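The Great Marker Clear-Out

I have a drawer in my kitchen that will only open if you push down on the contents with a butter knife first. I'd been doing this for so long that the butter knife had moved to the counter above the drawer and lived there. What was jamming it, mostly, was markers. Fat ones, skinny ones, the washable kind my kids had in preschool, the permanent kind I hid from my kids in preschool, highlighters from a job I left 15 years ago. And those see-through ones that come in candy colors, which I can't walk past in a store. I've tried!

So in April, with a rainy afternoon and a pot of coffee, I pulled the whole drawer out of the cabinet and tipped it onto the table. I figured I'd be done before lunch. I was still at it when the streetlights came on, and I'd had the best time.

I should say right off that I'm a marker person. Some people are pen people and I respect that, they have their nibs and their little bottles. A pen person will lend you a pen and watch you the whole time you have it. Marker people are looser. We lend them out and never see them again, and then we buy more, and that's how you get a drawer like mine.

The first thing I did was sort by color, which was a mistake, but a very pretty one. I made a row of blues down one side of the table and a row of pinks down the other and then got stuck on the turquoises (blue or green? my family was no help) and on one marker that had a purple cap and wrote brown. If you sort by color you end up with a lovely rainbow that tells you nothing about which ones work. I took it apart again after my second cup of coffee and started over.

What you want to sort by is the tip. I can't stress this enough, and I wish somebody had sat me down years ago and told me. Put all the chisel tips together, the bullet tips together, the brush tips together, and the superfine ones that always end up squashed in a pile of their own. Once they were in groups I could see I owned an absurd number of chisels and had been hoarding them while complaining that I never had anything good for lettering a birthday card. A chisel is what you want for lettering! You hold it at a slant and keep it there, and the thicks and thins happen on their own.

Then comes the testing. I used the back of a roll of leftover wallpaper, but any smooth paper will do if you've got enough of it. Newsprint is too thirsty and makes every marker look half dead. I drew a line with each one, slowly, the length of my hand, and then a second line on top of the first once it had dried. The second line tells you more. A good marker goes darker where it overlaps and stays clean along the edges. A tired one gets streaky in the middle, and a really tired one pulls up little crumbs of paper, and that's when you say goodbye.

Now, a streaky marker isn't always a goner. With the water-based kind (if it says washable, it's water-based) you can sometimes bring one back by dipping the tip in warm water for a few seconds, capping it, and leaving it tip-down overnight in a mug. I had maybe half of mine perk up. The permanent kind wants rubbing alcohol instead of water, and you need to go easy with it, just a drop or two. I did this out on the porch with the door shut behind me. My neighbor asked what I was doing and I told her, and she went in and came back with a shoebox of her own.

The sad pile was bigger than I wanted it to be. I kept a few dead ones for the barrels, since the clear ones are handy for storing needles once you've pulled the guts out, and I let myself keep one that has no ink whatsoever but came from a museum shop on a trip I was very fond of. The rest went. Check whether a store near you takes old pens and markers for recycling before you toss them. Mine does, in a bin by the door that I'd walked past every week without seeing.

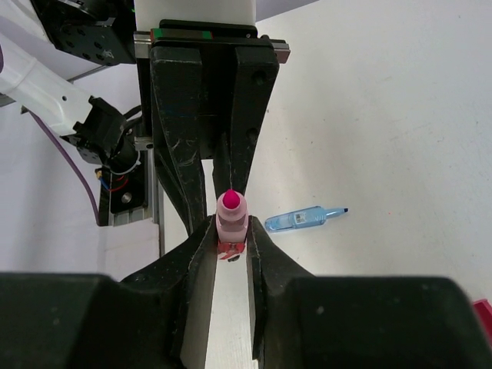
Words by the Home & Desk columnist, Fivano Magazine

Let's talk about pink and blue for a minute, because if you only keep two colors in a mug by the phone I think it should be those two. I'm very taken with markers that have a tinted see-through barrel, a light pink body with a good loud magenta at the tip, or sky blue with the darker blue chisel poking out the end. You know what you're picking up before you've picked it up. My old set had white barrels with a tiny colored ring at the bottom, and I spent half my life uncapping the wrong one.

And take off the barcode stickers! Or don't, I go back and forth. My blues tend to hang on to theirs for years, and then one day the label starts to curl and leaves a gummy patch right where your thumb sits. A dab of cooking oil on a paper towel takes the gum off. Wipe it with dish soap afterward or you'll have oily fingerprints all over the card you're making, and yes, that was an anniversary card, and yes, I sent it anyway.

The other thing I've gotten fussy about is what's under the markers. I work on a white tabletop now and I wouldn't go back. The old table was dark oak and gorgeous, and every color looked like mud next to it. Against white you can tell a rose from a coral, and you can find the cap you dropped. The downside is that white shows everything. For water-based marks I use a damp sponge and I'm done. For permanent, I scribble over the spot with a dry-erase marker and wipe the whole thing off together while it's still fresh, which feels like a magic trick every single time I do it. Try it first in a corner your guests won't see.

After the testing I had to decide where everybody was going to live, and I'll tell you what I tried before I found the thing I like.

Mugs first. Mugs are charming and they're free, and they're fine for pencils. Markers don't love standing up for months, though. The ink slides down toward whichever end is lowest, so if they're tip-up you get a dry tip, and if they're tip-down you can get a blob on your first stroke. Dual-tip markers really need to lie flat or one of the ends is always going to lose out.

Next I tried a zippered roll, canvas, a present from my sister. I love it for travel and hated it at home. You have to unroll the whole thing to find one green.

Then a friend told me to look in at Dilturov, a stationery shop two towns over that I had somehow never set foot in, and I came home with a Vuorinen tray. It's a shallow wooden thing with long slots, 13 of them, and each slot holds a row of markers lying flat. It slides right into the drawer. I put the chisels at the front because I'm trying to be a person who letters things, the brush tips behind those, and the kids' washables in the back where the kids, who are now taller than I am, can reach them without rummaging through mine. It wasn't cheap and I'd buy it again tomorrow.

I also came home with a pack of Gellex markers, and I know, I know. The whole point was to have fewer. But the woman at the counter let me scribble with every color on the tester pad, and there was a pink in there like the inside of a seashell, and I'm only human. They're going in the tray. There was room!

A few odds and ends I picked up along the way:

Click the cap on until you hear it. Half my casualties had caps that were on but not clicked.

Keep them away from the stove and the sunny windowsill. The ones from the window end of my counter were the driest of the lot.

Don't mix your permanents with your washables if there are small people in the house. I had a wall once. We painted it.

Yellow goes last when you're coloring next to anything dark. Those light tips pick up other inks and stay dingy, though if it happens you can usually scribble it clean on scrap paper.

Write the month on a new set with a bit of tape. I've started doing it with mine and I'm curious how long they'll go.

As for what I'm doing with all of them, I bought a big fat sketchbook, 320 pages, and I'm making a swatch on every right-hand page with the name of the color and where I got it, if I remember. Some of the names I've had to make up. There's a Waiting Room Green, and a Cough Syrup, and a blue I've been calling Motel Pool. I give it 15 minutes after dinner, with the radio on, and I've noticed my husband has started wandering over to see which color is up. Last night he asked if he could do the orange.

The butter knife is back with the other butter knives. The drawer opens with one finger now, and I keep opening it to look.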